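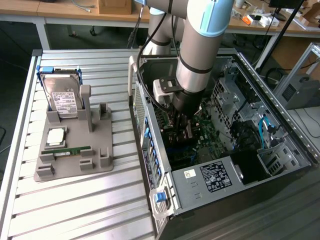 Gripper trials on desktop PC teardown: FAQ

Which grippers are you comparing?
Two parallel-jaw models, the Pillon and the Ejigu. Both are run on the same arm with the same controller settings.

Why a computer tower?
It gives us several kinds of part in one tight space. The drive, the memory and the processor all need a different grasp, and the walls of the case limit how the wrist can turn.

Where do the parts go?
Into a 3D-printed fixture beside the case. Each part has its own place, so the arm can find it again for reassembly.

How many runs does each gripper get?
300. We change the fingertip pads after every 100.

What counts as a failed run?
A dropped part, a part left in the wrong place, or any stop on the force limit. A slow run still counts as a pass.

Do you adjust anything between grippers?
Only the tool offset and the payload value. Akua Tetteh checks both before the first run.

Does the cable on the arm affect the results?
It can if it is too tight. Leave enough slack for full wrist rotation.

Can I send in a gripper for testing?
Yes, if it fits our standard mounting bracket. Write to Comfort Korletey at Evanholm first. The next round starts in March.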